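Startseite / Vorträge / Werkstattabend Prelitz / Sprechzettel
Zuletzt aktualisiert: September
Lesezeit: 3 Minuten

Pflege einer zweiarmigen Sortierzelle – Sprechzettel Przemysław Szewczyk

Folie 1. Kurz begrüßen, dann gleich zur Zelle. Zwei Arme auf einer gemeinsamen Schiene, drei Behälter an der Rückwand, Bausteine nach Farbe. Aufgebaut bei Adamczyk, seit 9 Monaten bei uns in Betrieb. Programmierung lasse ich heute weg, dafür gibt es den Vortrag aus Gerville.

Folie 2. Schiene. Beide Grundplatten sind mit der Schiene verschraubt. Wenn sich eine Platte setzt, stimmen die Greifpunkte von diesem Arm nicht mehr, der andere arbeitet normal weiter. Deshalb suchen die Leute zuerst am Greifer. Reihenfolge bei uns: Platte, Schulter, Handgelenk, zuletzt Greifer. Schrauben alle 3 Wochen prüfen und mit Lackstift markieren.

Folie 3. Referenzfahrt. Arme einzeln, nie gleichzeitig. Erst links, dann rechts. Vorher Boden frei räumen. Die Vorlage Fallano hat 34 Punkte, wir fahren alle an. Wer abkürzt, macht es am nächsten Morgen noch einmal.

Folie 4. Bilder. Zeit lassen, nicht vorlesen.
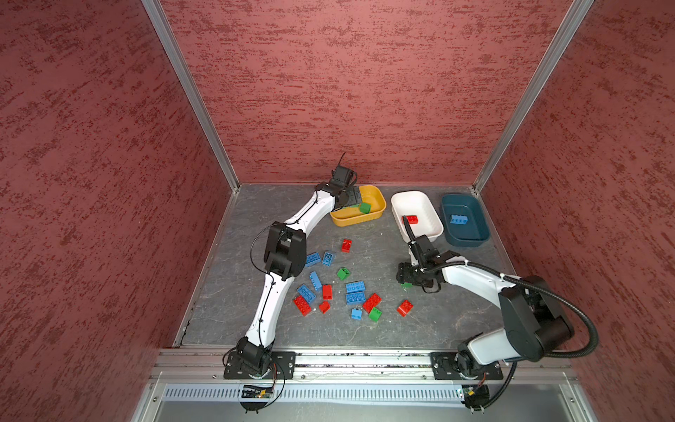
Gelb nimmt Grün auf, Weiß Rot, Petrol Blau.
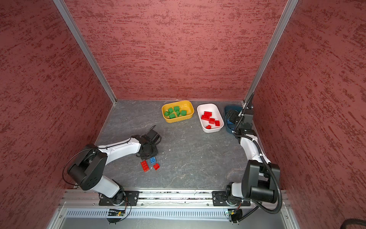
Kabel sind bei uns der häufigste Grund für Stillstand, von 107 Einträgen im Wartungsbuch betrifft der größte Teil Leitungen und Stecker. Am rechten Arm läuft das schwarze Wellrohr außen in weitem Bogen mit, und diesen Bogen bitte so lassen. Wer ihn kürzer bindet, hat beim Griff in den hinteren Behälter Zug auf dem Stecker. Die kleinen Platinen vorn unter den Grundplatten liegen offen, also dort nicht mit Druckluft arbeiten – Pinsel reicht. Krümel auf dem Boden bei Schichtende absaugen, die Schiene trocken abwischen.

Falls jemand nach Ersatzteilen fragt: Liste liegt am Ausgang, die Kabelbinder stehen auf der Rückseite. Danach Fragen, spätestens um 19:30 Uhr an den nächsten Redner übergeben.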